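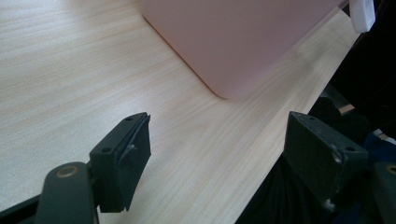
The gripper over the table at the Isosdale robotics club, with a pink box a little farther back.

Our club should spend less of its year on competitions. I have coached at Isosdale for 2 seasons, and both went the same way. Students rushed to finish a machine by June, and the ones who knew the least got to carry batteries.

Gripper work is slower and fairer. Everyone takes a turn closing two fingers on something ordinary and writing down the result. The group reached 112 tries last term — 80 of them logged by students who had never touched a robot.

Parents ask me about trophies. The Zernik Cup is a good event and I would still send a team. I would not build the whole calendar on it.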